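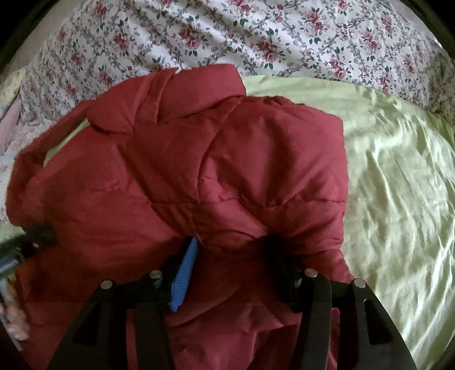 The winter coat program has now taken in 1047 coats against the 2232 we promised you in the grant, and I would be wary of anyone who calls that being on schedule. Most of what comes through the Karkuvthorpe depot is quilted nylon, and quilted nylon is bulky. A red puffer left bunched up on a green satin sheet spreads over a good stretch of bed, and the storage plan in our application assumed every coat would lie flat. That plan was written before any of us had tried to fold a padded sleeve and a collar into a file-size carton. I signed it too, so I am not blaming Benedek Kiss for the arithmetic.

Programs > Clothing > Karkuvthorpe > Progress reports

Report to Fondix, Sep 2, 2022
Prepared by Nadine Obeidat

Sorting. Tibor Bognár's team checks each coat for split seams, stuck zippers and flat patches in the filling. I asked for a written standard in the spring and got half a page that says "use judgment." Two sorters given the same bag still disagree on what counts as worn out. Until that is fixed, please treat our reject numbers as soft. I have left them out of this report for that reason.

Folding. The method we were taught is to lay the coat face down, bring the sleeves across the back, fold the hood in, and roll from the hem. It works well on thin jackets. On the thicker ones the roll springs open as soon as you let go, and we end up tying it with tape. Rozália Magyar wants to skip rolling and hang everything. She may be right, but we have 3 rails and no money in this budget for more.

Compression bags. The Dinovov bags were supposed to solve the space problem. We tried 32 of them. They do save room on the shelf. What I can't tell you is whether the padding comes back after a whole season packed tight, and the people recommending them couldn't tell me either. Ayuba Akpalu is keeping a few coats sealed until December so we can compare them with coats from the rails. I don't want to buy more before then.

Transport. Bozsik has confirmed one van. Their quote is by volume, so the folding question above is also a cost question, and the figure in the budget is probably low.

Requests. We ask to move the unspent bag money to hanging rails if the December comparison goes badly. We also ask that the intake target stay where it is for now. I doubt we will reach it, but lowering it today would only be guessing in the other direction. Receipts for the spring quarter are with your office. The summer ones are missing two pages, and I'm chasing them.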